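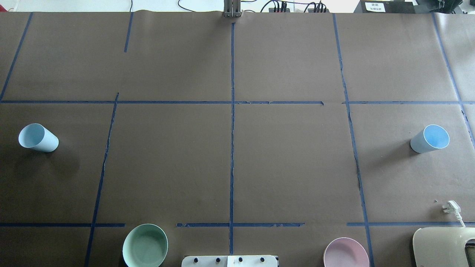
Reading time: 2 min

Search the archive Search

Hi all, and thanks Ngaio P for kicking this off — I've been meaning to write up what I've learned about recording cup demos by hand, and your message finally pushed me into it. The short version is that most of my bad data came from me being sloppy about where things started, and very little of it came from the arms. So the table is now covered in brown paper and marked out in cells with blue masking tape. The tape wanders a bit and it's torn in places, and I couldn't care less! It only has to tell me which cell a cup goes in. For the two-handed task I start with a light-blue cup on its side in the middle-left cell and another in the middle-right, mouths pointing outwards, and the bowls (green left, pink right) down at the near edge. Then it's left arm for the left cup, right arm for the right cup, stand them up, done.

Ngaio Pearce wrote:
> We've got 945 demos of cup righting now, all done with the hand
> controllers, and the policy still goes for the rim from the wrong
> side whenever a cup is turned away from it. Trudy thinks we should
> drop the controllers and move the arms by hand instead. Declan
> thinks we just need more, and keeps saying 4,000. Has anyone tried
> both? And do you vary the starting positions as you go, or do a
> batch of each?
>
> Ngaio P

Right, on to your questions. Yes, I've tried both. Moving the arms by hand is lovely for one arm and miserable for 2, at least on the Moltesora pair I use, as you end up hugging the thing and your own sleeves are all over the camera view. I went back to the controllers for anything with both arms. What did help was doing the first few by hand with the cameras off, purely so I knew in my shoulders how far the wrist could turn before it complained. After that my remote driving got a lot smoother, and I stopped doing that horrid little pause just before the grip. The policy had learned the pause, by the way. It was very good at it.

On positions, I do small batches. I'll run 4 in one cell with the cup turned a different way each time, then move along to the next. If I try to be random I drift back to whatever's comfy, and I bet that's what's happened with your rims. Have a look at how many of yours have the mouth facing the arm before you let Declan talk you into 4,000 of anything. (Sorry Declan.)

One question back at you: do you keep the fumbled ones? I bin them if I drop the cup, but keep them if I miss and then recover, and I'm not sure I'm being consistent.

Trudy, I still have your spare controller, shall I post it to Sollance or hang on till July?

Manaia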